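27.01.2022
Von Daranee Ratanaporn, Redaktionsleitung Prukar

Zwischenbericht an die Stiftung Brirndale
Förderlinie Literarische Öffentlichkeit, Vorhaben »Prukar — Werkstatt für den Filmessay«

Der vorliegende Bericht umfasst den zweiten Förderabschnitt. Er ergänzt den bereits eingereichten Sachbericht um die inhaltliche Entwicklung der Schreibwerkstatt, den Stand der Online-Ausgabe und die Vorbereitung des Sammelbandes. Der zahlenmäßige Nachweis wird gemäß Bewilligungsbescheid gesondert vorgelegt.

1. Stand der Textarbeit

Im Berichtszeitraum gingen auf die offene Ausschreibung etwa 50 Einsendungen ein. Zugelassen waren unveröffentlichte Essays in deutscher Sprache, die von einer konkreten Kinoerfahrung ausgehen. Auffällig war der hohe Anteil von Texten über das Wiedersehen: Filme der Jugend, die im Erwachsenenalter erneut angesehen und nun anders beurteilt werden. Rezensionen im engeren Sinn wurden an die Verfasserinnen und Verfasser zurückgegeben, verbunden mit einem kurzen Hinweis auf die Ausrichtung der Reihe. 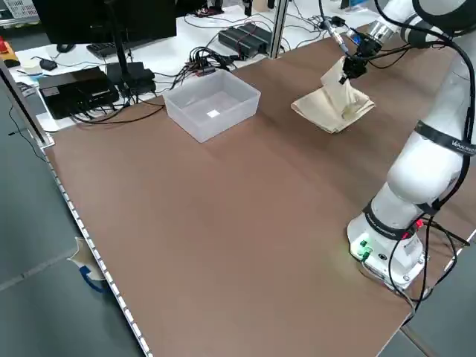 Die Lektorate wurden in zwei Durchgängen geführt. Der erste Durchgang galt dem Aufbau, der zweite der Sprache. Es hat sich bewährt, zu Beginn nur eine einzige Stelle des Manuskripts zu bearbeiten, meist den Übergang von der Erinnerung zum Film, und den übrigen Text vorerst unangetastet zu lassen. Man kann dabei an den schwarzen Greifer denken, der das beige Tuch an einer Ecke anhebt, während der Rest noch gefaltet und gebauscht auf dem Tisch liegt: Schon diese eine Ecke verändert die Form des Stoffes. Bei mehreren Essays ergab sich aus der ersten Bearbeitung eine neue Reihenfolge der Abschnitte, die im ursprünglichen Entwurf nicht angelegt war. Der Mehraufwand wurde innerhalb des bewilligten Honorarrahmens aufgefangen.

Die Leitung der Werkstatt lag, wie im Antrag vorgesehen, bei Apinya Chuensuk. Die Sitzungen fanden in Brikberg statt; eine Teilnahme per Videokonferenz wurde ermöglicht. Gearbeitet wurde überwiegend mit vorab verschickten Manuskripten. Die ursprünglich geplanten Schreibübungen am Ort wurden auf Wunsch der Gruppe gekürzt, da die Diskussion der vorliegenden Texte mehr Zeit beanspruchte als angenommen.

2. Online-Ausgabe

Die Essays erscheinen zunächst im Netzmagazin Maglaya, das der Reihe eine eigene Rubrik eingerichtet hat. Der bislang meistgelesene Beitrag behandelt den Moment nach dem Abspann — das Aufstehen, die Jacken, das Schweigen auf der Treppe — und wurde 1.042-mal aufgerufen. Die übrigen Beiträge liegen deutlich darunter. Die Redaktion bewertet die Aufrufzahlen zurückhaltend, zumal die längeren Texte offenbar häufig ausgedruckt oder weitergeleitet werden.

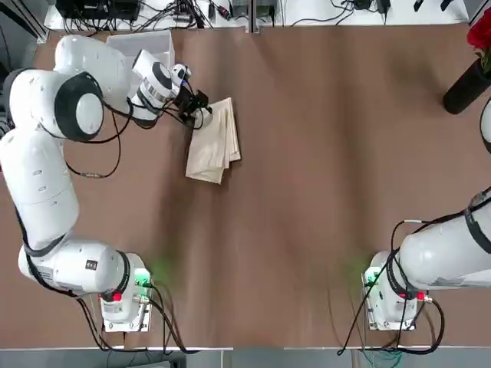
Bleiben die Essays nach Erscheinen des Sammelbandes frei zugänglich?
Die Texte stehen weiterhin unentgeltlich bei Maglaya zur Verfügung; im Band erscheinen sie in einer überarbeiteten Fassung. Die Verträge mit den Autorinnen und Autoren sehen ein einfaches Nutzungsrecht für beide Veröffentlichungsformen vor.

Nicht erreicht wurde das Ziel, zu jedem Essay eine Hörfassung anzubieten. Aufgenommen sind bisher drei Lesungen. Eine davon bedarf der Nachbearbeitung, weil die vorgetragene Fassung von der freigegebenen Druckfassung abweicht. Die Redaktion schlägt vor, die Hörfassungen auf ausgewählte Texte zu beschränken und die frei werdenden Mittel dem Korrektorat zuzuweisen. Ein entsprechender Umwidmungsantrag liegt diesem Bericht bei.

3. Sammelband

Für den Band ist eine Gliederung nach Orten der Filmerfahrung vorgesehen: Kinosaal, Wohnzimmer, Klassenzimmer, Reise. Eine Anordnung nach Entstehungsjahren der behandelten Filme wurde geprüft und verworfen. Sie hätte die Sammlung in die Nähe einer Filmgeschichte gerückt, die der Band weder leisten kann noch soll.
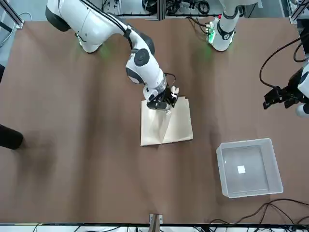
Die Abteilung »Klassenzimmer« ist derzeit am schwächsten besetzt. Zwei Essays sind zugesagt, einer davon liegt erst als Exposé vor. Sollte der Text nicht rechtzeitig eintreffen, wird die Abteilung mit »Wohnzimmer« zusammengelegt. Das Vorwort übernimmt Apinya Chuensuk; eine Rohfassung ist der Redaktion zugegangen und wird gegenwärtig um die Passagen zur Auswahl der Texte erweitert.

Offen ist ferner die Frage der Zitate. Mehrere Essays geben Filmdialoge aus dem Gedächtnis wieder, teils mit erkennbaren Abweichungen. Die Redaktion hat entschieden, diese Stellen nicht stillschweigend zu berichtigen. Wo die falsche Erinnerung zum Gegenstand des Textes gehört, bleibt sie stehen und erhält eine Anmerkung; in allen anderen Fällen wird nach der jeweiligen Originalfassung zitiert. 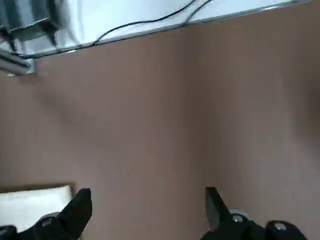 Abb. 4: Braune Fläche, am oberen Rand schwarze Kabel auf hellem Grund.

4. Ausblick

Der Redaktionsschluss für den Band liegt Ende Februar. Im Anschluss erfolgen Satz und zweite Korrektur. Die im Antrag genannte Buchvorstellung in Brikberg soll stattfinden, sobald der Liefertermin der Druckerei verbindlich ist. Um Bestätigung, dass der Förderhinweis in der bisherigen Form auch im Impressum des Bandes verwendet werden kann, wird gebeten.

Kontakt: Redaktion Prukar, Brikberg | © Prukar | Nach oben

Kommentare

lesesessel
Den Text über das Schweigen auf der Treppe habe ich meiner Schwester vorgelesen. Wird es davon eine Hörfassung geben?

K. aus B.
Schade um die Schreibübungen, ich fand gerade die gut. Die Besprechungen waren aber sehr gründlich.

Randnotiz
Gut, dass die falsch erinnerten Dialoge bleiben dürfen. Kommen die Anmerkungen unten auf die Seite oder hinten in den Band? Hinten schlage ich nie nach.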